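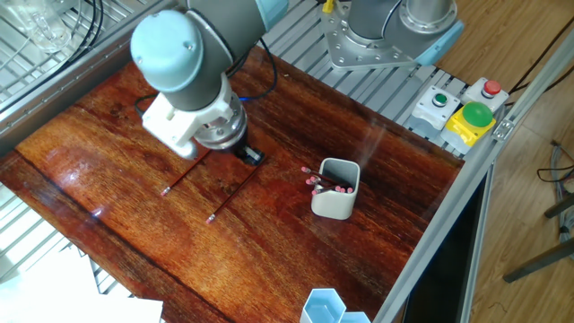

Un plateau verni se raye toujours aux mêmes endroits : là où l'on pose les clés, là où l'on écrit, là où l'on tire une assiette vers soi. Avant de sortir la ponceuse, il y a moyen de rattraper pas mal de choses.

**Nettoyer d'abord**

Eau tiède, une goutte de savon noir, chiffon en microfibre bien essoré. On essuie dans le sens du fil, puis on sèche tout de suite. Pas de vinaigre pur sur un vernis ancien, il finit par le ternir. Les produits lustrants au silicone sont à éviter aussi : le jour où l'on veut revernir, rien n'accroche.

**Traces de crayon et de stylo**

- Crayon à papier : gomme blanche, sans appuyer. Les vieilles gommes durcies rayent plus qu'elles n'effacent.
- Stylo à bille : un coton à peine humide d'alcool ménager, essayé d'abord sous le plateau. Sur une gomme-laque, jamais d'alcool, elle se dissout.
- Feutre : même chose, par petites touches.

**Rayures fines**

Si l'ongle n'accroche pas, la rayure est dans le vernis et une pâte à polir suffit. J'utilise celle de Kandier, le pot de 200 g, une noisette sur un chiffon de coton. Petits cercles, puis quelques passes longues dans le fil. On laisse reposer environ 15 minutes avant de lustrer. Pour juger du résultat, se baisser et regarder le plateau en lumière rasante – de face, on ne voit rien.

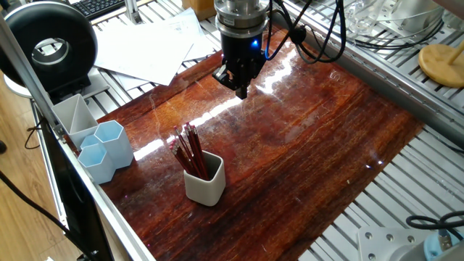

Corentin Bailly m'écrit qu'il préfère passer d'abord un abrasif à l'eau très fin, monté sur une cale en liège, et ne prendre la pâte qu'ensuite. Ça marche, à condition que le vernis soit épais. Sur un placage verni au tampon, je ne m'y risquerais pas.

**Ronds blancs**

C'est de l'humidité prise dans la finition. Sèche-cheveux à puissance douce, à bonne distance, en bougeant sans arrêt. S'il en reste, un peu de pâte à polir comme plus haut.

**Pour la suite**

Des patins en feutre sous les lampes et les vases, à changer chaque année – je le fais en décembre. Un sous-main là où l'on écrit. Les chiffons qui ont servi à l'huile ou au solvant sèchent à plat, dehors, jamais en boule dans la poubelle.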